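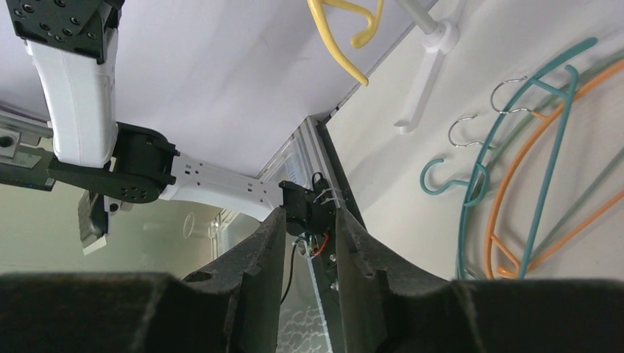

*Yellow hanger, white hook fixture and the teal rack with its S-hooks.*

**Call for participants: do hooks and hangers make anyone tidier?**

Posted 9 February 2021

Fladard is looking for households in and near Nokville to take part in a home study of hanging storage. By that we mean hooks, rails, over-door racks, S-hooks and ordinary clothes hangers, and whether people go on using them once the novelty has gone.

We should say at the outset that we have our doubts. There is a great deal of cheerful advice telling people that a home becomes tidy once everything has a hook to go on. Sneha Rajput, who is running the study, has read more of it than is good for a person and has yet to find much in the way of evidence. Most of what is offered as proof is a photograph taken on the day the hooks went up. We'd like to know what the same wall looks like a month later, when there are three coats on one hook and the dressing gown is back on the bannister.

It may be that hooks work very well and we are simply bad at using them. If so we will say so in the report.

## What you would be doing

The study lasts four weeks. You choose one part of your home where clothes, bags, towels or bedding tend to pile up. A hallway, the back of a bedroom door and the end of a kitchen are all fine. A garage is not.

Week one is left alone. You carry on as usual and fill in a diary sheet each evening, noting what was put down, where, and whether it got moved. It should take five minutes. In our December trial run a few people took a good deal longer, mostly because they tidied up first and then wrote down the result, and we'd ask you not to do that.

At the end of the first week you put up the fittings we send. Each household gets a mixed parcel of hangers and hooks, and the contents vary from one parcel to the next. You can't choose and you can't swap. Please don't write to ask for a particular colour.

For the remaining weeks you use the fittings as much or as little as you like and keep up the diary. If you stop using something, write that down and leave it where it is. An ignored hook is useful to us. A hook that has been taken down and put in a drawer out of embarrassment is much less so.

There is a phone call at the end with either Sneha or Lalit Kashyap, covering what got used, what fell off, and whether anyone in the household argued about it.

## Who we want

- Adults living in any kind of home, rented or owned, with at least one other person. Children are welcome to be part of the mess but the diary must be kept by an adult.
- People who don't think of themselves as tidy.
- People who do, provided they can leave things alone for a week.
- Some households where the washing is dried indoors. We had too few of these in December.

Renters should check what they are allowed to fix to the walls. We can send a parcel with nothing that needs a screw, but tell us on the form, as we won't guess.

We can't take anyone who sells storage or offers a tidying service, or who writes about either for money. Last time two such people got through and their diaries read like brochures.

## What we are not asking for

No before-and-after pictures. We have seen plenty and learnt very little from them. You may send a photograph if something is hard to put into words, for instance a way of looping a strap over an S-hook, but it isn't required and it won't be used to judge how clean your house is.

We also don't want your opinion on whether the fittings look nice. Pornthip Sitthichai put a question about this on the first version of the form and every single answer was longer than the diary.

## Things we'd like settled

Do S-hooks stay on a rack when things are lifted off in a hurry, or do they come away with the bag? Is a long-pronged hook any use for a heavy coat, or does everything slide to the end? Do plastic hangers get used for large pieces of fabric such as sheets and tablecloths, or do people fold them over a door whatever they have been given? Does anybody return an empty hanger to the place it came from?

That last one is Lalit's. He believes they do. The rest of us are waiting to see the diaries.

## Payment and practical matters

Each household that returns all its diary sheets and takes the phone call is paid £42. If you drop out part way you keep the fittings but are not paid, and we would still like to have whatever sheets you've done. The fittings are yours afterwards in any case.

Everything goes by post and telephone. No one from Fladard will come to your home, and you will not have to come to us. The diary is on paper. There was an app for the trial and it was not a success.

The money for this round comes from Whitelaw, who have asked to see the report when it is finished but have no say over what goes in it. They make no hooks or hangers. We did check.

Names and addresses are kept apart from the diaries and destroyed once payment has gone through. Quotations may be used without a name. If you'd rather not be quoted at all, tick the box on the second page.

With the form you will be sent our guidance notes, which run to 3000 words and which Dinesh Chaturvedi insists are all necessary. Read the first page and the part about fixing things to plaster. The remainder can be looked up if something goes wrong.

## How to apply

Ask for a form by writing to Sneha Kanaujia, Home Storage Study, Fladard, Brernden Road, Nokville, or leave a message on the office line with your name and postal address, spoken slowly. Say which part of your home you have in mind and what usually ends up there. Two or three sentences will do – we are choosing for variety, and a plain account of a bad hallway will get you further than enthusiasm.

We'll write to everyone who applies, including those we can't take. Please don't buy any new hooks in the meantime.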